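**Stirkia bench cell: grip fault notice and replacement finger pads**

Applies to two-arm Stirkia cells supplied with the 42 mm finger set.

We have had reports of the right gripper losing its hold on plain glass tubes during long holds. The fault is in the hold current. After 300 seconds without a move command, the controller drops to its rest setting and the fingers relax. A capped plastic tube usually stays put. Smooth glass can slip, and a slipped tube may break on the bench. 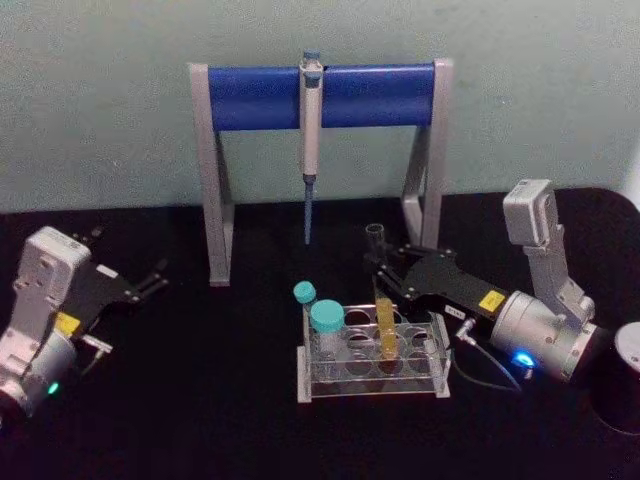 Cells running firmware 2 are affected, whichever rack or pipette stand is in use. Until you have updated:

- keep any glass hold under 50 seconds
- set the tube down before pausing a run
- press the stop button before reaching between the arms – a paused arm can still move
- don't use the cell for anything infectious or corrosive

The update restores full hold current and adds an alarm if the finger gap changes during a hold. It comes free with the Plimatwood pad kit, which fits both arms. Bover pads are thicker and will throw the gap reading out, so take them off first.
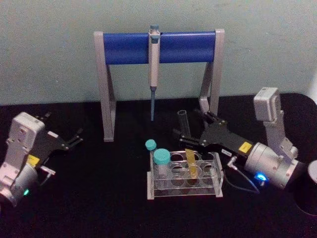 Esperanza Ambrose wrote to us that the alarm works, but that it also sounds when a tube is released on purpose if the release step is missing from the script. She would like that in the manual.

It will be added in the December revision. Kits are stocked by Mac Mathúna; have the cell's serial number ready when you order.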